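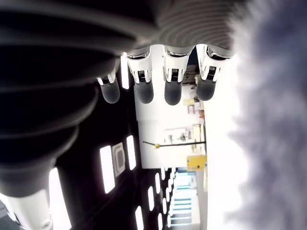
Washing a stuffed toy in a machine ruins it every time, a reader wrote to us after our last piece on home repairs, and she wanted to know why people keep recommending it. We took the question to the owner of Bendunov, a soft toy mending shop in Gavgate. She asked us to leave her name out.

"It doesn't ruin it every time," she said. "It depends on what's inside. Polyester fill and plastic eyes, cold water, gentle cycle, put it in a pillowcase and tie the end. If it's old and stuffed with wood wool, keep it away from water completely."

She opened the shop after 2 years of doing repairs at her kitchen table in Prerkgate. Last year she took in 260 toys. Most were bears, then dogs, then rabbits. The usual problem is a split seam under the arm or at the neck, where children hold on.

"People think the eyes go first," she said. "They do come loose, but the neck is worse. A child carries the thing by the head for years and the stuffing moves down. Then the head flops and there's nothing holding it up. I open the back seam, put in new fill and close it with a ladder stitch. It's an evening's work if the cloth is sound."

Long ears have their own trouble.

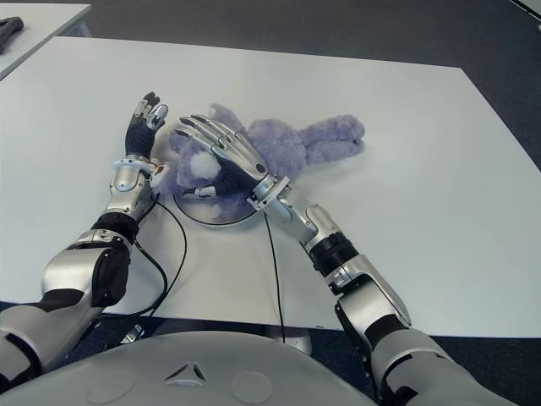 *Lavender plush rabbit with floppy ears and a white tuft.*

"On a rabbit, the ear gets used as a handle," she said. "If the seam at the base is going, catch it early. Use a thread close to the fur color and take small stitches. Once the backing cloth has torn, I have to patch from inside, and then you lose a little of the ear."

She doesn't replace fur unless the owner insists. Matching it is slow, and new pile next to old pile looks wrong for months. For matted fur she uses a pet slicker brush, a spray bottle and plenty of patience. She buys her fill from a supplier called Ko, in sacks, and stores it in the back hallway.

We asked about drying.

"Air. Lay it flat on a towel and turn it. No dryer, the heat melts the tips of the fur and you can't get that back. A thick toy can take 2 days. Squeeze the middle before you give it back to the kid." 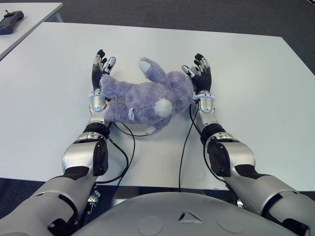
Paying for a repair makes no sense when a new toy costs less, one customer told her at the counter, and then left the toy with her anyway. She hears the same thing most weeks. Her top price is $100, and a plain seam is much less than that.

"I tell them to try the seam at home first," she said. "A needle, strong thread, good light. If it goes badly I can unpick it."

Does she ever turn work away?

"Mold. If it smells musty after it's been washed and dried, I won't have it in the shop with the others."

Bendunov is closed for the last week of July. Toys can be left until then, with a note pinned on saying what's wrong and a phone number.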